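Speaker notes: A Home for Every Phone
Grerkbridge Community Hall, 7th September
Speaking time 30 minutes, then questions. Slides advance by hand.

OPENING (stand beside the table, not behind it)

Good evening and thank you for coming. Please do not switch off your phones. I would like that you take them out and put them down somewhere near you, on the chair, on your knee, wherever you would normally put them. Do not think about it too much.

(Wait. Let them look at each other.)

Now please remember where you put it. I will ask you again near the end.

When I moved to Grerkbridge from Srithong I brought two suitcases and, as I discovered in April when I finally unpacked the last one, five telephones. Only one of them was in use. The others had followed me because I did not know what to do with them. I think many households are the same. We have a colour for the recycling bin and a colour for the garden bin, we have a hook for the keys, but the phone lies wherever the hand has let it go.

Tonight I speak about three matters: how we put a phone down, how we sort the phones which we have, and where they should stay.

PART ONE. PUTTING IT DOWN

Ask the room: face up or face down? Show of hands. Usually it is divided and people have strong feelings.

My own habit is face down. The messages do not light up at me while I eat. But then the camera bump is on top and you should know which side you prefer to protect. If the bench is gritty with sugar or sand, wipe it first, for the glass will take the scratch whichever way you lie it.

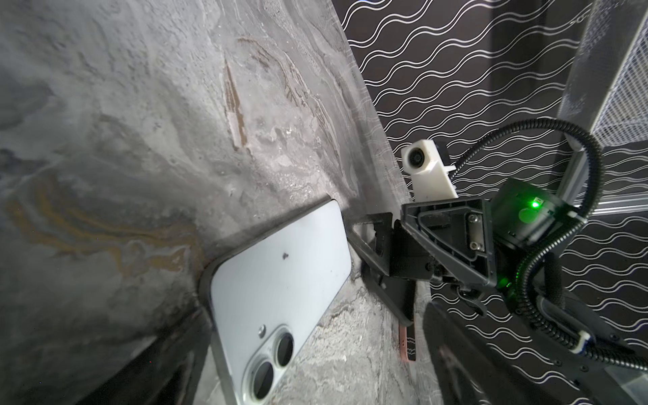
Slide 2. Face down, with the lenses on the upper side.

Point to the raised part with the two lenses. A phone without a case does not lie with its lenses flat in the surface, they stand up a little from the back. When you put such a phone on its back, it rests on this bump, and on a smooth bench it can rock when you tap the screen. A simple case with a lip will help. You do not have to buy an expensive one.

Also mention the pale back on the grey marble pattern. On a busy surface a pale phone is not so easy to find as you would expect. My neighbour's bench at home has a similar pattern and she has called her own number from the landline more than once.

(Short pause for water. Do not skip the next part even if we are late.)

PART TWO. SORTING

Before any basket or shelf, take everything out. All the phones in the house, on one clear surface, at the same time. Check the pockets of the winter coats, the glovebox, the drawer with the batteries and the takeaway menus.

When I did the first evening of this kind at Flindora, where I work in the office, we asked the staff to bring the old phones from home. We collected 100 in one week. The printed sheet for the drop-off had 11 lines and we had to photocopy it many times.

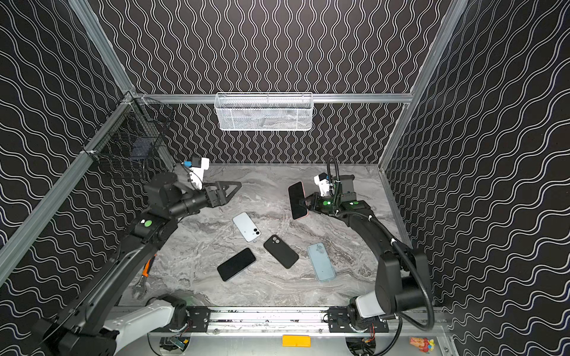 Slide 3. Cases and colours, before sorting.

The sorting goes best in this order. I will read it slowly, people like to write it down.

First, turn them all the same way. It is difficult to compare a phone lying face down with one showing its screen. On the slide there is a black one lying with its screen up and the other three lying there show their backs.

Second, take off the cases. A case can hide a crack, a swollen battery or a folded banknote. I have found all of these. If the back of a phone is lifting or bulging, do not press it and do not charge it. Put it aside on something that cannot burn and ask the council where they accept batteries.

Third, make the piles. In use. Spare. To leave the house. A phone may not stay in "spare" unless it charges and somebody in the family can unlock it.

Fourth, for the pile that leaves: copy the photos, sign out of the accounts, erase, remove the SIM card. One phone had 3,893 photos on it, nearly all of the same dog. It took over two hours to copy them and I would do it again.

(If somebody asks about selling: say that I am not the right person, the Trendberg repair shop near the station has a leaflet. Leaflets are on the side table.)

PART THREE. WHERE THEY STAY

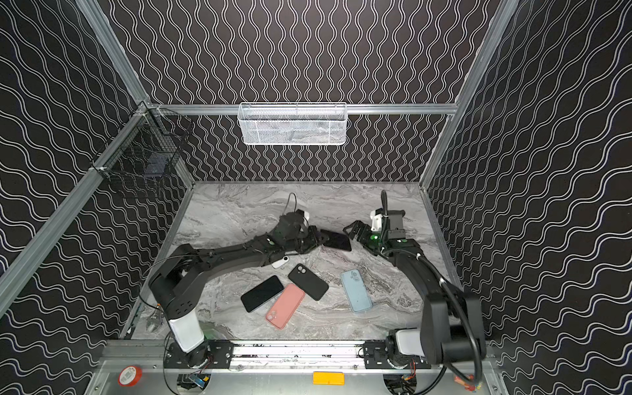 A place for the phones should be up from the bench and open at the top, so that you see with one look who is at home and who is not. I have tried a ceramic bowl, a shoebox and a letter rack. The bowl was the worst, everything slid to the middle and scratched. What I recommend now is a small wire basket, hung from a rail or a hook at the height of the elbow. Look at the black one in the upper left of the slide: the grid is open and one can see from outside that something dark is in it, at an angle, I would say a phone. The white mesh one on the back rail seems to be free. Two baskets are useful for this reason, one for phones in use and one for the spares. If the wires are thin, line the bottom with a piece of felt. Charge outside of the basket, on a hard surface, and not under a cushion.

Where to hang it: near the door where you come in, not near the stove or over the sink. Children should be able to reach it, otherwise they will not use it.

CLOSING EXERCISE

Now, without looking, point to your phone.

(Laughing, probably. Let it go on a bit.)

Please take one thing home from tonight, and let it be small. Hang a hook, or empty one drawer. The leaflets and the sorting sheet are on the side table, and there is tea in the kitchen. The hall must be locked at nine, so questions first and tea after.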